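Category: Lab Notebook / Two-Arm Cell
Search the notebook...

October 9, 2022

Okay, new page, new task. I'm calling this one Totadeo in the run list so it stops getting mixed up with the drawer stuff. The job is tissue packs and the little shelf, both arms allowed, and what I want to know is whether the relabeling trick helps or whether I fooled myself with it back in June.

Quick recap for anyone who wasn't in the room then. We train the policy from teleoperated demos, same as always. The trick is that before training I go back through each demo and shift the gripper-close label earlier by a few steps, to make up for the lag between the operator squeezing and the fingers moving. On rigid blocks it looked great. On soft things we never checked, and soft packs are where I'd expect it to matter most, with all that squish and slide!

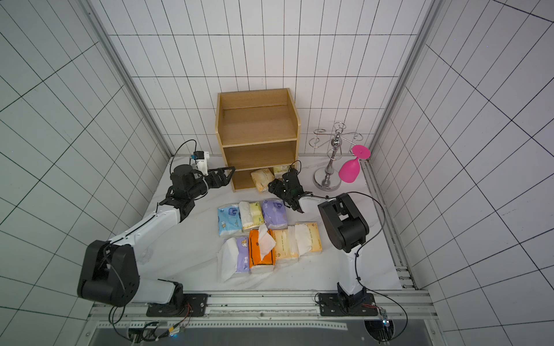
Xiuying Cui

The full pool is 788 demos. I pulled 30 of them out before doing anything else and I'm not touching those until the end (write this on the wall, please, I peeked last time and regretted it). Two policies, same seed, same everything, one trained on the raw labels and one on the shifted ones. The raw one is Pavis and the shifted one is Zerouali. Don't ask about the names, the naming script picks them and I've given up fighting it.

Shift is set to 4 steps for now. I also tried 12 out of curiosity and it was a mess, the fingers close in the air well before they get anywhere near a pack and then the arm carries on to the shelf as if it had something. Kind of charming to watch but no use at all. I've left the checkpoint on the shared drive in case somebody wants a bad example for a talk.

First impressions, and these really are impressions, I haven't scored anything. Pavis gets to the pack fine and then hesitates. It hovers, dips, comes back up, dips again. Zerouali goes down and commits. That's the good part. The not so good part is that when Zerouali is a little off to one side it commits just the same, and pinches wrapper where it should have the whole pack. So it looks like we've traded dithering for overconfidence, and I don't know yet which costs us more over a long run. My guess is dithering, but I said that about the drawers too and had to eat my words. 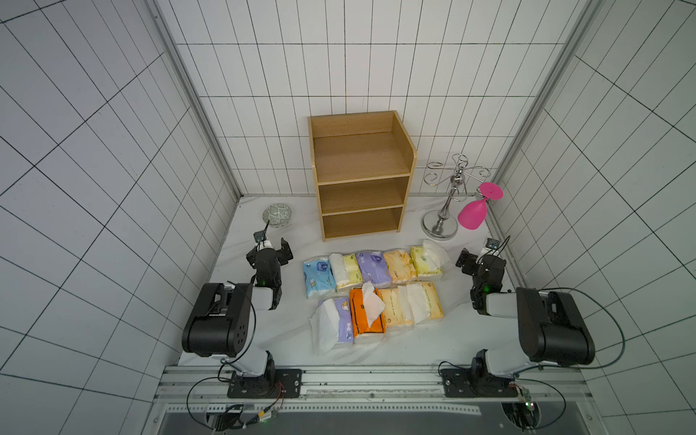 Does the shift have to be the same for both arms?
The code allows a separate value for each one. I'm keeping them equal in this comparison so there's only one knob to think about, and if the lag logs show a real difference between left and right I'll split them in the next round.

Speaking of lag logs, they're a pain. The clock on the left controller drifts against the main machine over a long session, so the offset I measure in the morning isn't the offset I have after lunch. I now resync between batches with the Zuden sync tool, which takes a minute and has a progress bar that means nothing. Please do the same if you collect on this cell! Anything recorded without a resync goes in its own folder, and put "nosync" in the folder name, not in a note somewhere that I'll never find.

One more thing on the labels. Shifting the close also eats into the approach, so the last bit of motion before contact gets tagged as "closing" when the hand is still traveling. I could blend it in gradually and I've got a half-written version of that. It crashes on any demo with two grasps in quick succession, so it's parked.
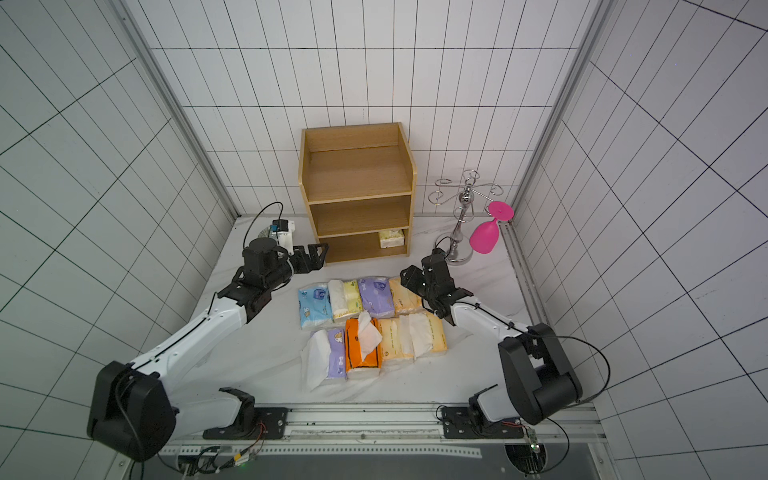

Scoring is the part I keep changing my mind about. A plain success/fail on "pack ends up on the shelf" throws away most of what I care about, so I'm adding a grasp score (whole pack, wrapper only, miss) and a count of re-approaches. The layout is also going to make the grasp score harder than I'd planned for. With the packs pressed together like they are, slightly overlapping their neighbors, a finger coming down at an edge has hardly any room, and I need a rule for a grasp that drags the next pack along. The orange one with the tissue pulled up out of its opening needs a rule as well: does grabbing just the tissue count as wrapper only, or as a miss? I'm leaning toward miss. Argue with me if you disagree, but do it before I start scoring.

To do: write down the neighbor rule, rerun Pavis with the longer horizon in case the hovering is just a chunking problem, fix the double-grasp crash, and back up the lag logs before the disk fills up again. Held-out demos stay closed until both policies have been scored on the cell.

Contact the lab | © 2022 | Back to top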